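From: Josée Lavoie
To: murkthorpe-storage
Subject: Re: [murkthorpe-storage] Gray bins, small stuff, and cleaning the bottoms

Dougal Gourlay wrote:

> I'm moving the small things out of the hall closet and into the
> big gray bins, the open ones. I have four questions and then I'll
> leave everybody alone.
>
> 1. Do you dump small items in loose or box them first? I put a
> layer in loose last winter and everything ended up at one end
> after I carried it down the stairs.
>
> 2. The bottoms of mine are scratched up and a couple have pale
> patches that look like old paint or residue. I tried dish soap
> and a brush and got nowhere. Is it worth using something
> stronger, or do I line them and forget it?
>
> 3. Has anyone found a lid that fits? I bought one from Marchand
> and it rocks.
>
> 4. How do you label a bin with sloping sides? My labels all point
> at the floor once the bin is on a shelf.
>
> Also, Sheldon, I still have your hand truck. It's in the garage.
>
> Dougal

Dougal,

I have 25 of these bins between the basement and the back room, some good and some not, so I'll go through your questions in order.

1. Loose or boxed. Loose is fine if the bin stays where it is. If it's going on stairs or in a car, box the small things. I use shoe boxes without the lids, plus a folded towel in whatever gap is left over. Put the towel in last. If you put it in first you end up packing around it and it takes up more room than it should.

The walls slope in, so the floor is a good bit smaller than the opening. Measure down at the floor before you buy any kind of insert. I bought a set of dividers going by the top measurement, 29 inches, and had to cut every one of them down with a utility knife. They never stood up properly after that and I gave up on them.

For things I use every week I don't fill the bin at all. I lay them out in one line along the front and leave the back of the floor alone. It looks like a waste of a bin, but I stopped digging. Anything I pull out goes back in the line, and when the line gets too long I go through it and something moves to another shelf. Vernon does it the other way, with everything standing on end and packed tight, and he finds his things too, so do what suits you.

2. Patches. I'd stop scrubbing. I've tried dish soap, baking soda paste, rubbing alcohol and a plastic paint scraper, each on a different bin. The alcohol took off marker and label glue. The baking soda did nothing I could see except leave powder in the corners. The scraper got the loose edges of a patch up and then started making marks of its own, so I quit. I wouldn't use anything harsher in a bin that's going to hold dish towels or toys.

The scratches are there to stay. If you're storing cloth, run an old sock over the bottom first. If it catches, put down a piece of cardboard or shelf liner. If it doesn't catch, the scratches don't matter. Hard things I put straight in.

What I do care about is dirt in the angle where the wall meets the floor. A dry paintbrush gets it out faster than a vacuum. Then a damp rag, then leave it upside down on two sticks of wood overnight. Kirsten wipes hers with vinegar. I don't like the smell.

Since you asked how bad is too bad, or close to it, compare yours with this. I'd keep using a bin in this condition.
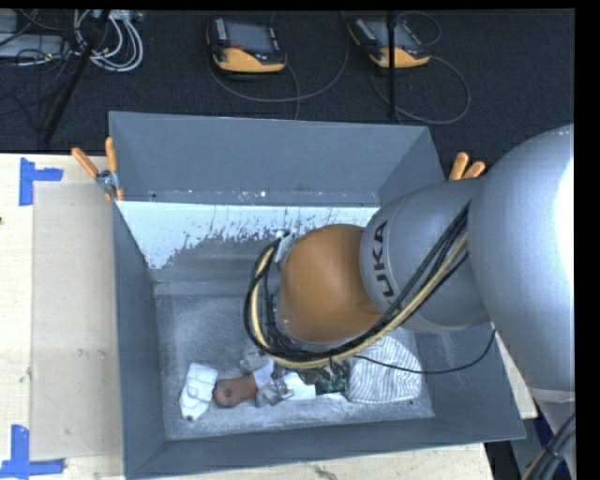
Josée Lavoie

The whitish-blue patch below the back wall is the sort of thing I mean when I say leave it. The lower edge of it is flaked and the gray shows through in streaks. The rest of the floor is scuffed with a lot of pale scratches. There's a little reddish-brown smudge by the back wall too, and I'd give that one pass with a rag and no more. The things are in a row toward the front, the way I described under question 1.

A bin goes out when there's a crack, when the rim has split where you put your hand, or when the bottom has bowed enough that it won't sit flat. I've thrown out 7 over the years, and the rims did in most of them. Check the rims on yours by running a thumb along the underside.

3. Lids. I don't have a good answer. I had the same trouble with the Marchand lid. I weighed mine down with a phone book for a while and then gave it to my sister for a boot tray. For dust, a piece of old bedsheet with elastic sewn around it does better than any lid I've bought. Cut it a hand's width bigger than the rim all the way around. The thin flat rim gives the elastic something to hook under. For anything that needs to be really closed up I'd use a different box altogether. The Mavanberg ones with the latches are all right but they don't nest when they're empty, so you need a place for them.

4. Labels. Hang them. Punch a hole in a card, put a binder clip on the rim, and run a loop of string through the clip and the card. The card hangs straight down no matter what the wall is doing. I bought a box of 1000 shipping tags years ago and I'm still using them, so if you want a stack, say so and I'll leave them for you. Write in pencil. You'll change your mind about what's in there.

Put the date on the back of the tag if it's food or batteries. Otherwise don't bother.

One more thing, on shelves. Heavy bins go at knee height, and on the floor only if it's a dry floor. I know people like the heavy ones at the very bottom, but I have to bend all the way over an open bin to get at anything and my back complains. My light ones (wrapping paper, the Christmas table things that won't be wanted until December) go on top, and I use the step stool.

Sheldon, if you're picking up the hand truck from Dougal, could I have it for an afternoon after you? I want to get the Pistavard shelving out of the back room and it doesn't come apart.

Josée

--
murkthorpe-storage mailing list
To leave the list, send a message with "unsubscribe" in the subject line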